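4. The Open Day at Dramance

4.1 Why we went public so early

I'll admit I was nervous about this one. Our pilot work had all been done with the door shut and two people in the room, and now we had visitors from Travside walking in from two in the afternoon with coffee and strong opinions! Selorm Alhassan ran the robot while I talked (far too much, according to my notes). We let in groups of five, 20 minutes a group, and asked people to say out loud what they thought the arm would do next. Most of them looked first at whatever was lying on the table, so that's where we pointed them: the bare boards, the blue-rimmed dish, the bits of grain and shadow that the wrist view picks up at close range.

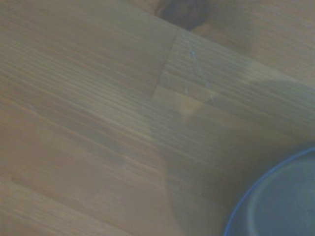
4.2 What the visitors watched

The task was bowl handling, the same one as in Section 3, and we kept the talk short so people could just watch. I'd guessed the fingers would get all the attention. Wrong! The questions were nearly all about the pause above the bowl, with the fingers pointing down and the arm reaching across from the side. One group called it "thinking," another called it "stuck," and we coded both as hesitation (see the scheme in Section 3.2). Figure 4 has two views of the work, from different sides of the table.
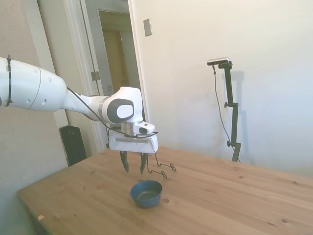 4.3 Bowl and wire stand

This part of the demonstration got the liveliest talk of the day, and I wish we'd given it a full hour. A bowl on its side in a thin wire stand is an awkward thing to reach for, and people could tell. They leaned in, they tilted their heads, a few of them mimed the grip with their own hands. We logged 38 spoken predictions over the afternoon, more than I'd hoped for, and a good share came from this one setup.

Figure 4. Bowl handling at the open day, side views.
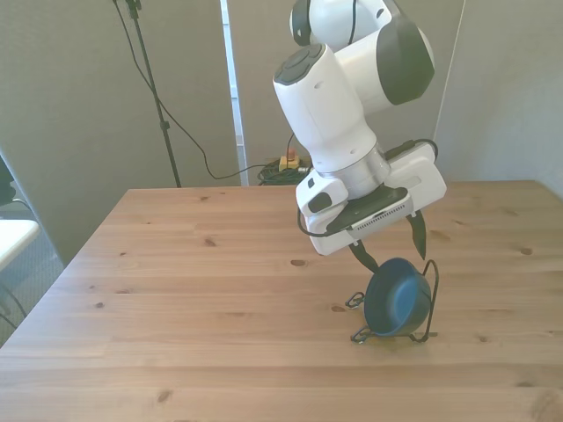
Aoife Doherty wrote to us afterward that she would have trusted the arm sooner if it had moved more slowly on the way down, and that she'd like the next open day to let visitors pick the speed themselves. We've put that on the list for the Coutinho visit.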